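Progress report: Kiss reclosable strip for pet food bags
Submitted by Boltance, packaging development, Kistadholm plant
Reporting period closed in October

1. Where the project stands

With this report we inform you of the work which was made on the Kiss strip since our last report. As you know, the purpose is a press-to-close strip for flat bottom bags of dry pet food, made from the same material family as the bag itself, so that the end user can put the complete bag in one recycling stream. The grant period has nine months behind it. The material part is finished, the sealing part is mostly finished, and the filling trial at the Jirnville site is still in front of us.

We are satisfied with the strip. We are less satisfied with the speed at which it can be sealed to the bag, and most of the text below is therefore on this subject.

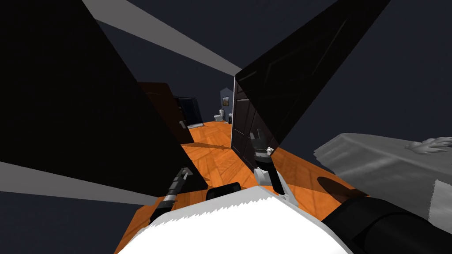
One remark from the Jirnville side, received by e-mail after the last review, was that a strip which closes well in the laboratory is of small interest if kibble dust sits in the groove by the second week at home, and that they would like to see dust results before any more results on speed. We find this a fair point. The dust test was planned for the end of the project and we have moved it forward.

2. Material

The first grade of strip was too stiff. It closed with a nice click, but the corners of the bag lifted during closing and air was left under the fold. The second grade is softer and we have kept it. The supplier has confirmed that the softer grade can be delivered on the same reels, so the unwinding unit on our line does not need a change. Color is natural white for now. A printed strip was asked for in the first meeting, but we have put it aside until the seal is stable, as the ink makes the sealing window smaller.

3. Leak and drop tests

In this period 1,845 filled bags went through the drop test and afterwards the leak test. Of these, 1,723 passed both. The bags which did not pass have nearly all the same fault, a small channel at the left end of the strip, where it runs into the side seal. The side seal must melt through the strip and the film at the same moment, and at this place the package is thickest. We have ordered a sealing bar with a shallow step in it, and expect that the step will take away most of the fault.
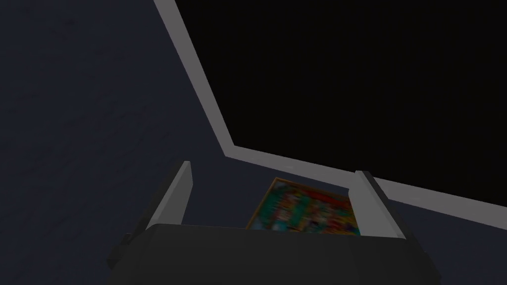 Source: Boltance, Kistadholm, project archive

The drop test was made with the small bag only. The large bag will follow when the stepped bar is mounted, because we do not want to repeat the full series two times. If you need the large bag earlier for your own planning, please tell us and we will try to find machine time in the evening shift.

4. Sealing speed

The line now runs at 31 bags per minute with the strip. Without the strip it runs faster, and the difference comes almost completely from the waiting time at the crimping station. The strip arrives warm, and it has to be cold before the bag is pulled further, otherwise the profile stretches and the two halves do not meet.

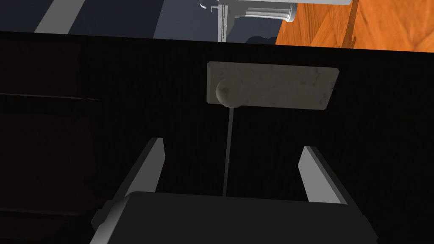

Cooling by air was our first idea and it brought only a little. We then looked at the holding jaws, which close too early and keep the warm strip under pressure. The new jaws will stay open longer and have a wide free space in the middle, somewhat like the two gray fingers in the picture, which stand apart and lean inward with nothing but the thin rod between them. In this way the air can reach the strip from both sides until the last moment. The drawings are ready and the parts are with the toolmaker. One part came back with a wrong radius and is being made again at his cost.

5. Budget

Spending on material is below plan, as the second grade did not need new tooling. Spending on machine hours is above plan, and this will remain so until the jaws are mounted. We ask for your permission to move the unused amount from material to machine hours. The total does not change. The signed table is attached to the cover letter — please note that the line "external testing" includes an invoice that belongs to the period before.

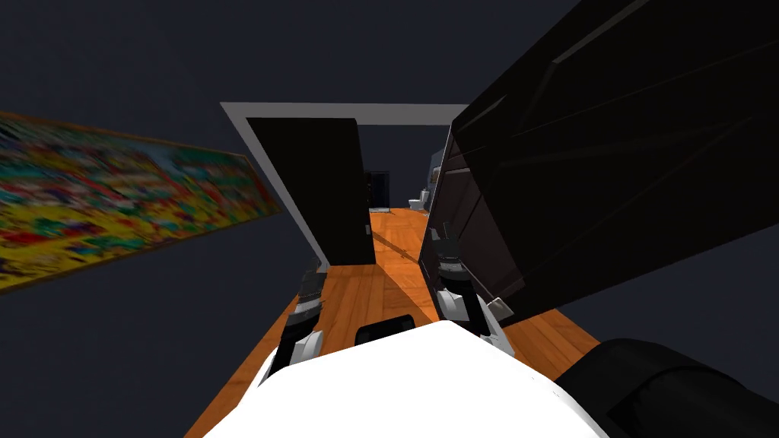 For the filling trial we have reserved the last free slot which Jirnville could offer before their yearly stop. The bags will be made in Kistadholm, packed flat and sent by truck. What we still miss is a written confirmation on the kibble size, as the dust test depends on it. We have asked for it two times.

6. Next steps

Mounting of the stepped bar and the new jaws.
Drop and leak test on the large bag.
Dust test on opened and reclosed bags, with the kibble size used in Jirnville.
Filling trial and a short report on it.

The order of the first two can change if the bar arrives late. Questions on the figures can be sent to the project address in Kistadholm, and questions on the trial slot are better sent directly to the Jirnville site.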